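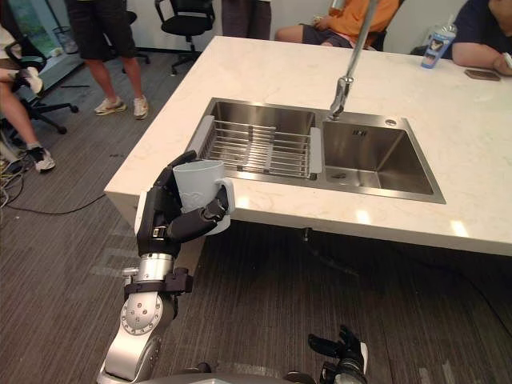 An off-white mug at a white marble kitchen island.

Jevville water to turn harder as city switches to Seda wells

Sat 7 December

Households in Jevville will get noticeably harder water starting Monday, when the city moves most of its supply from the Akl reservoir to the Seda well field.

The water is safe to drink, the Jevville water department said in a notice mailed with this month's bills. Residents can expect more white spots on glasses, more scale in kettles and less lather from soap. Those with dishwashers, water heaters and coffee makers may need to change a few settings.

The switch is planned to last eight weeks. Crews need the Akl main out of service while they reline a stretch of pipe and replace two valves at the Mirnov pumping station. The valves were due to be changed in August, but the parts arrived late and the department did not want to take the main down during the dry season, when demand for lawn and garden watering is highest.

Reservoir water in Jevville normally measures 50 milligrams per liter of hardness. Water from the Seda wells measures 200, according to the department's test results. Hardness is a measure of dissolved calcium and magnesium, which groundwater picks up as it moves through rock. There is no health limit for it.

The change will not reach every part of the city at once. Streets south of the rail line are closest to the wells and should see the harder water by Monday night. Neighborhoods on the hill are fed from storage tanks that still hold reservoir water, and the two supplies will mix there for several days. The blocks next to the Mirnov station have been on well water since last month, when the first valve was tested.

The department has already had calls from that area. Most were about cloudy glassware and coffee mugs coming out of the dishwasher with a chalky feel. The film is mineral residue left behind when rinse water dries, and it comes off with white vinegar. 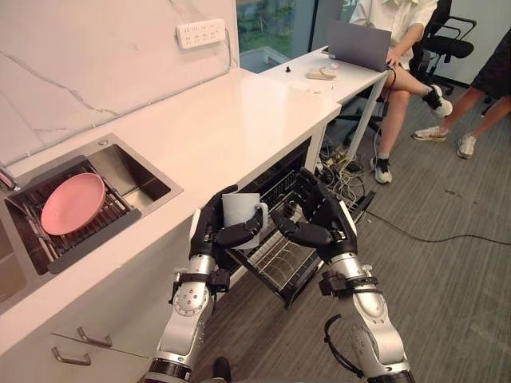
Many dishwashers have a setting for water hardness, and owners who have never needed it may not know it is there. The department advises checking the manual, setting the machine for 200 milligrams per liter and filling the rinse aid. Models with a built-in softener also need dishwasher salt, which should go in just before a wash so that any spilled grains are rinsed away. Table salt should not be used in its place.

Running the machine once with a cup of vinegar on the top rack will clear light scale from the inside. The department suggests doing this once a month until the reservoir supply is back, and checking the manual first to be sure vinegar is allowed. Vinegar should never be mixed with bleach or with any cleaner that contains it.

Laundry may need more detergent than usual. The department suggests adding 10 percent and going up from there if clothes feel stiff. Liquid detergent generally does better than powder in hard water. People with fish tanks should test the water before topping up, since a sudden change in hardness can harm some species.

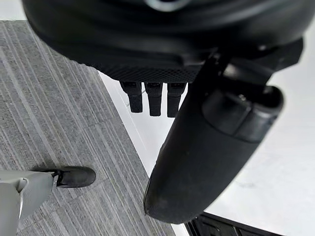

Scale is also a nuisance on the outside of things, especially near sinks where splashes are left to dry. Dark surfaces show it first. On smooth, matte black plastic like that in the photo, a damp cloth is usually enough if the spots are fresh. A cross-hatched, grippy band such as the one along its lower front edge takes more work, as minerals can dry into the grooves, and a soft brush dipped in diluted vinegar is the better tool on that kind of texture. Natural stone is a different matter. Vinegar and lemon juice etch marble, and the department asks residents with marble counters to use plain water and a dry towel on them.

Faucet screens and shower heads should be unscrewed and rinsed if the flow drops. Small flakes in the screens are likely in the first days after the switch, when the change in pressure can loosen old deposits in the street mains. Running the cold tap for a few minutes should clear them. Anyone who still has discolored water after an hour should call the department.

Restaurants and laundries were told of the change by letter in the fall. Several have fitted filters on ice machines and steam equipment. The two coffee shops on Depot Street said they had turned to cartridge softeners, and one said it expected to keep using them after the switch back because the wells could be called on again.

The city is not offering money for whole-house softeners, which the department said make little sense for a change this short. It will give a one-time credit of $50 to customers on home dialysis or with other medical equipment that needs treated water. They must apply by phone or at the billing counter and should also talk with their equipment supplier before Monday. Customers already on the medical priority list do not have to apply.

Free test strips can be picked up at the billing counter and at the Jevville public library during normal hours, one packet per household. The strips show hardness only. They do not test for lead or bacteria, and the department said those tests will continue on the regular schedule at the wells and at taps across the city.

Water rates will stay the same. Pumping from the wells costs more than drawing from the reservoir, which flows to the city by gravity, but the department said the extra cost was included in the budget for the pipe work.

Drivers should expect one lane closed on Mirnov Road between the pumping station and the bridge on weekdays while the work is under way. The sidewalk on the station side will be closed throughout, with a marked crossing at the bridge. No water shutoffs are planned, though homes next to the station may have low pressure on the day the second valve goes in. Those customers will get a door notice the day before.

The Akl main is to be flushed and tested before it goes back into service. The department will post the date of the switch back on its website and print it on the bills.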